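[Gridcombe-shop] Re: GFCI trips on drive start, fan circuit

From: R. Hallam
To: Gridcombe-shop list
Subject: Re: [Gridcombe-shop] GFCI trips on drive start, fan circuit

On Tuesday, Deividas Lūse wrote:

> I have a Rerau drive, single-phase 120 V in, three-phase out, running
> the Jamura exhaust fan in the finishing room. Supply is a 20 A circuit
> with a GFCI breaker in the panel. Feed to the drive is 12 gauge, drive
> to motor is 14 gauge in a shielded cable, 100 feet of it, because the
> drive is in the office and the fan is at the far gable end.
>
> The breaker holds with the drive powered and idle. It trips when I
> press run, not every time but most times. If it survives the start it
> may run until lunch and then trip for no reason I can see. Carrier is
> set to 8 kHz, which I picked because it was quieter than the default.
>
> I have replaced the breaker once. Same behavior. Megger from the drive
> end of the motor cable to ground, drive disconnected, reads off the top
> of the scale. So I don't think it is an insulation fault. What do I
> measure next? Someone at work told me to fit a standard breaker and
> forget about it, which I would prefer not to do.
>
> Deividas

I agree with your reading of the megger result, and I agree about the standard breaker. Whether that circuit is required to be GFCI protected depends on your local code and what else is on it. Settle that with your inspector as a separate question. For the rest of this message I assume the protection stays.

The important thing in your description is that it holds at idle and trips on run. That splits the leakage into two parts and tells you which one to work on.

Part one is the line filter inside the drive. Nearly all of these drives have capacitors from line to ground on the input side. They pass current at line frequency whenever the drive is powered, running or not. For a single capacitor of 100 nF on a 120 V, 60 Hz supply, the current is

 I = 2 x pi x 60 x 100e-9 x 120 = 4.5 mA

A Class A GFCI is required to trip at six mA and must hold below four. A single cap of that size puts you inside the undecided band before the motor has turned. I don't know what value Rerau uses in your model, and the manual may not say. Measure it.

Part two is the output side. The drive switches each output phase between the DC bus rails at the carrier frequency. Every edge charges the capacitance between the conductors and ground, and that capacitance is made up of the cable and the motor windings against the stator iron. The current goes out through the phase conductors, into the shield and the motor frame, back along the ground conductor, and then has to find its way to the DC bus. Some of it does this through the filter capacitors. The remainder goes back through the panel, and the GFCI sees it as an imbalance.

Your shielded cable is correct practice for radio noise and bad for this particular problem. A shield close around the conductors has a good deal more capacitance per foot than loose wires in plastic conduit, and you have 100 feet of it. I would not remove it. I would make it shorter.

Measurements, in the order I would do them:

1. Leakage clamp around hot and neutral together at the panel, ground conductor outside the jaws. Drive powered, not running. Write it down. This is the filter current plus whatever else is on the circuit.

2. Same clamp position, drive isolated at its disconnect. Subtract. If there is a meaningful reading with the drive isolated, go find out what else is on that circuit before you do anything to the drive.

3. Same clamp, drive running with the motor leads disconnected at the drive terminals. Check first that your model allows this. Some fault out on missing output phase, and the function can usually be turned off for the test. Power down and wait out the bus discharge time printed on the cover before you touch those terminals.

4. Motor cable connected at the drive and left open at the motor end, conductors individually capped. The increase over step 3 is cable.

5. Everything connected. The increase over step 4 is motor.

Be careful about what your clamp is telling you. A cheap leakage clamp rolls off well below the carrier frequency and will under-read badly in steps 3 through 5. If it has a switch marked for a 50/60 Hz filter, take readings both ways. A big difference between them is itself the diagnosis. The breaker also has its own frequency response, which differs between makes, so the clamp number and the trip point will not line up neatly. Use the clamp for comparison between steps and don't treat it as an absolute.

Then the remedies, cheapest first.

Carrier frequency. Take it down from 8 kHz to the lowest setting the drive offers. Fewer edges per second means less average leakage, and the drive runs cooler as well. It will whine. In a finishing room with the fan going I doubt you will notice, but you did say you raised it for noise, so you may have to choose. Note that the current pulse on each individual edge stays the same size, so if your breaker responds to peaks this will help less than the arithmetic suggests.

Random carrier. If there is a parameter for spreading the carrier, leave it off while you test. It makes the readings wander.

Filter link. Many drives have a screw or jumper that disconnects the line-to-ground capacitors. Pulling it will drop your step 1 reading to almost nothing. It also takes away the short return path for the output-side current, so the running leakage seen at the panel can go up even as the idle leakage goes down. I have seen this go both ways. Try it, measure, and put it back if there is no gain. Expect complaints from any AM radio in the building with it out.

Cable length. Move the drive to the gable end and run the long leg on the supply side, where it carries plain 60 Hz. You then need only a low-voltage control pair back to the office. This is the fix I would do if the wall space exists, provided you keep the drive outside the area where finishing vapor is a concern. An exhaust fan on a spray room has its own requirements for motor and location, which I am leaving alone here.

Common-mode choke on the output. All three phase conductors through the core together, ground conductor outside. One core with a single pass does very little. Feel the core after half an hour. If it is too hot to hold you need more of them or a better material.

Isolation transformer. Feed the drive from a secondary with its own bonded neutral, and the leakage returns to the secondary without passing through the GFCI. It works every time. It also means the GFCI no longer protects anything downstream of the transformer, so for people protection you have gained little over the standard breaker you did not want to fit. Mentioned for completeness.

On the motor share, because it came up on the list in March and got muddled: winding-to-frame capacitance is a matter of geometry. The coils lie along the iron with a thin slot liner between, over a large area, and a thin liner over a large area is a capacitor. A perfectly healthy motor has it, and a megger will not show it, since a megger is a DC test.

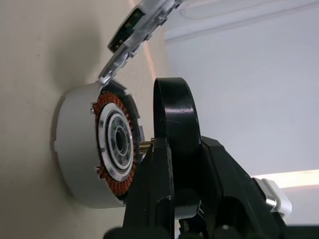
Motor with the face open. Copper windings just inside the gray housing.

The same capacitance is why a bigger frame generally leaks more on a drive than a small one, and why two small fans on one drive can trip a breaker that either one alone would not. Add the cables together in that case too.

About the trips at lunch. An intermittent trip after hours of running usually means you are sitting just under the threshold and something small pushes you over. Candidates are another load on the same circuit with a filter of its own, a line transient from a large motor elsewhere in the building, or moisture in the junction box at the gable end. Open that box and look. Then note what gets switched on at that hour. I had one at the Kļaviņa building that followed the kitchen refrigerator.

Last item, grounding of the shield. It should be bonded at both ends, with a clamp or gland that grips it all the way around. A twisted pigtail is a poor connection at these frequencies and pushes current onto paths you did not intend. It may not cure the tripping, but it will make the measurements repeatable.

Please post the five readings along with the make of clamp and whether its filter was on. Also the carrier setting for each, if you change it between steps. If step 4 is most of the total then I would stop there and price the conduit work.

R. Hallam

_______________________________________________
Gridcombe-shop mailing list
Trim quotes when replying. Attachments are held for moderation above the size limit.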